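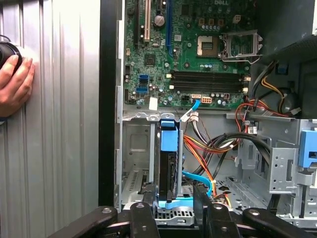
Wrist camera view, desktop teardown task: open tower with a Dell motherboard, CPU socket and memory slots empty.

About Drustora

Drustora records manipulation examples for learning systems. We work on disassembly: desktop computers, power tools and small appliances. Customers use the recordings to train and test control policies on their own arms.

The company was started in Sukthorpe by Maëlle Cormier, who still runs collection. There are 16 of us in 2 rooms, one for recording and one for review.

How we collect

An operator guides the arm through a single step, such as unplugging a data cable or pulling a drive caddy. Each step is one episode. Camera video, joint positions and gripper state are stored on a common clock. Between episodes the part is put back and the case is moved or turned, so that the start position varies.

Failed grasps are kept and labeled as failures. Episodes with dropped video or a bad clock are thrown out — we do not patch them.

Review

Every episode is checked by a person other than the operator. Labels are entered in Sesa, our in-house review tool. The current task list has 21 steps for desktop towers; five more, all for laptops, are due in February.

Task sheets and a sample set are available on request from the Sukthorpe office.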